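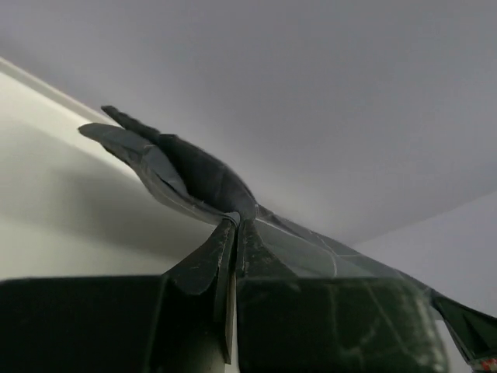 Workshop Tips: Cloth Handling with the Grerkham Fold Kit

The Grerkham kit adds towel and cloth folding to a small two-finger arm. It ships with finger plates, a wrist camera bracket and a folding program named Trulard. Lindsay Quinlan ran ours for 8 days on kitchen cloths. The notes below are from her log.

Setup

Clear a flat area before calibration. Set grip force to 280 on the 500-point scale. The factory value is higher and leaves creases in thin cotton. Run the jaw check again after any change of finger plates.
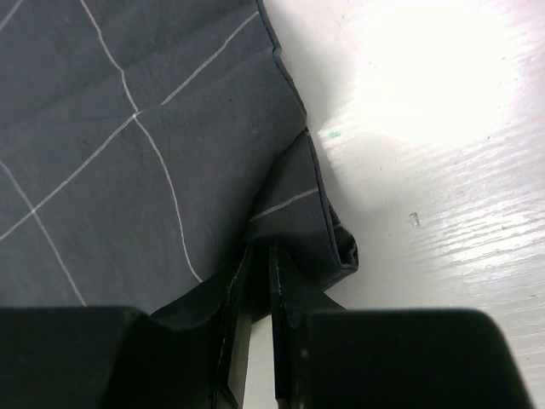
Corner grasps work better than edge grasps. Trulard looks for the hem first, then picks a point close to it. A dark cloth on a white surface gives it a clean outline, and white lines printed on the cloth help the operator too – where they bend, the fabric is under tension. Glare is the main source of bad picks. On a glossy top, move the lamp until the bright patch is well away from the hem.

Faults and fixes

Jaw closes on nothing: lower the approach height by 3 mm.
Two layers picked up: reduce finger opening, then retry from the opposite corner.
Cloth slips during lift: wipe the plates with a dry rag. Do not use oil or polish.

Service

The Plosumdale service plan covers finger plates and one calibration visit. Salvador Esteves handles bookings. Program updates are separate – the next is due in November.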